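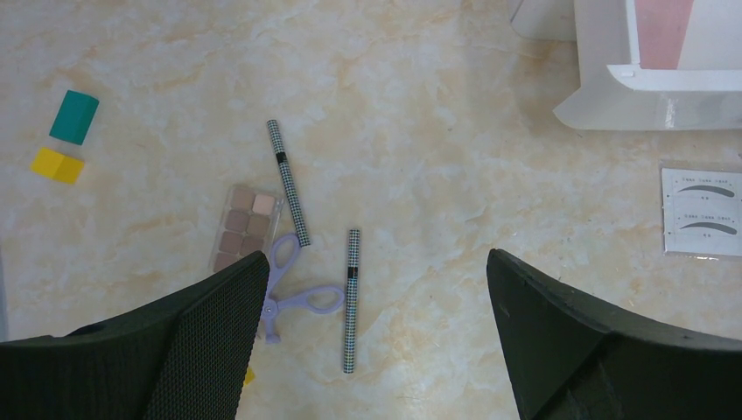 Teal and yellow blocks on the marbled top.

October 2026

Glue trials, hide glue against the fish glue from Prieto. Mixed a fresh batch of hide glue last night, 20 g dry to 40 g water, left it in the fridge to swell. Warmed it this morning in the small pot. Came up smooth, a bit thin. Next time a little less water.

Test pieces are maple offcuts from the Panton chair job, planed and cut to 125 mm. Made 13 joints in all. One slipped in the clamp and I threw it out. The rest are labeled in pencil on the end grain, H for hide and F for fish. Please don't stack anything on them.

Open time on the hide glue was short. The shop was cold first thing and it was gelling before I had the second clamp on. Warming the wood with the hair dryer helped a lot. Fish glue stayed workable the whole time and cleaned up with a damp rag, but it grabs late - leave those clamps on overnight. 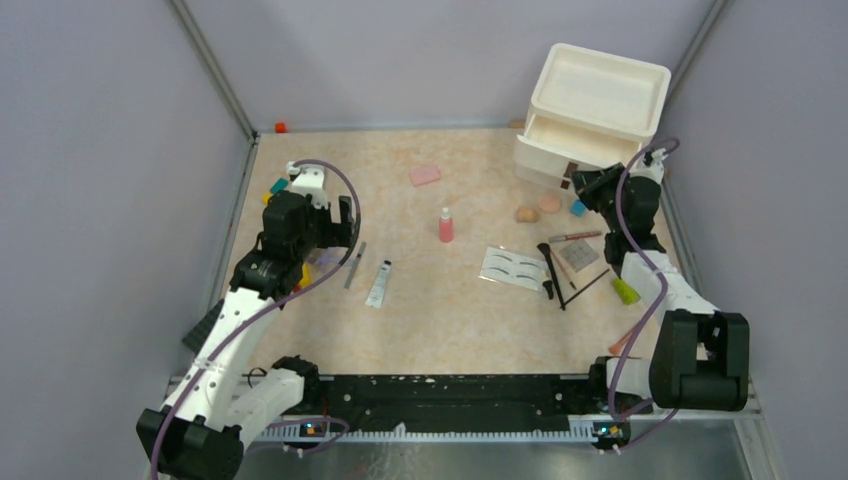 Still to sort out is the load test. The spring scale reads up to 1000 N and I think the maple will go past that on a full-width lap. Could narrow the overlap, or hang weights from the beam like we did for the Sesance drawer fronts. I'd go with the narrower overlap, less to set up.

Squeeze-out on the F pieces was heavier than it should be. I put on too much. Use the small brush.

To do: order more dry glue from Mutora, the bag is nearly out. Clean the pot before it sets hard. Check the hygrometer against the one in the finishing room, they disagree again. Cut the new laps before the next batch goes on the heat.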